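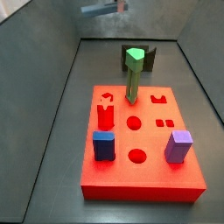 2 min read

About Isska

Isska is a small news and commentary site about research integrity. We report on retractions, corrections, image duplication, authorship disputes and the way universities handle complaints. Most of our readers work in labs, libraries or journal offices.

Liam Ó Riain started the site after leaving a job in journal production, where he had spent years processing correction notices. Many of them said very little about what had gone wrong, and he wanted a place where they could be followed up. Booker Mahmoud joined two years later as editor. He trained as a cell biologist and still reads every figure in a paper before he reads the abstract.

What we publish

News stories run when we have documents to support them. That usually means a notice from the journal, a report from an institution or correspondence we have seen in full. We also run a monthly column on statistics and a list of new retractions in the life sciences, searchable by journal and by the reason given.

How we work

Anyone named in a story is contacted before it runs and has 30 days to reply if the matter is not already public. For published findings we allow a shorter time. We do not report that a complaint has been made unless an institution has opened a case – a complaint alone tells readers very little.

When we get something wrong we correct the page and say at the top what was changed. Old versions stay available on request.

Money

Isska is paid for by subscriptions from readers and 60 libraries. We take no advertising from publishers. Kalar, our training arm, runs short courses for graduate students on keeping lab records and preparing figures, and its accounts are kept apart from those of the newsroom. The next course is in March.

Contact

Tips can be sent through the form on the contact page, with or without a name. Please attach the paper and the notice if you have them. Corrections go to Booker, and questions about library access go to Liam.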